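Iltamex > Papers > Keskin Handling Set > Section 3

3.2 Collecting the soft-toy examples

We gathered the soft-toy part of the Keskin set at the Sisonville site in April. All examples use one arm with a two-finger gripper, working over a red-orange tray on the counter next to a sink. Figure 4 gives three views from the same session.

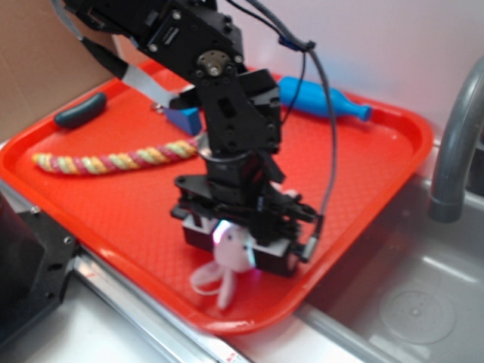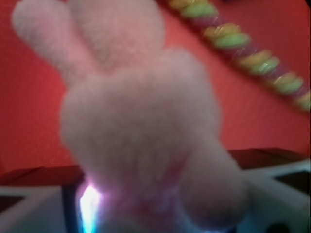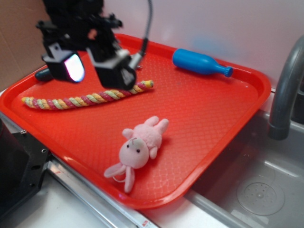
Figure 4. Soft-toy session at the tray. First and third views: fixed camera. Second view: wrist camera, with the pink bunny close to the gripper.

An operator drove the arm by hand control for each example. Between examples the toys were moved to new spots, and the other objects, such as the twisted rope and the blue bottle, were left in the tray as clutter. We recorded 130 examples in this way. Five were dropped for missing wrist video, and one more because its joint log was incomplete, leaving 124 for training.

The wrist view blurs badly at short range. We kept these images and did not sharpen them, as the same blur will be present when the trained policy runs. The fixed view shows where the toy lies in the tray, but the arm can hide part of the objects under it. Both views are passed to the policy at every step.

Examples were trimmed to at most 400 steps. Failed grasps followed by a second try were kept whole and marked as such in the Enen index.

Related items
3.1 Arm and camera setup
3.3 Labels and trimming
4.1 Training the policy

Contact Iltamex | Back to top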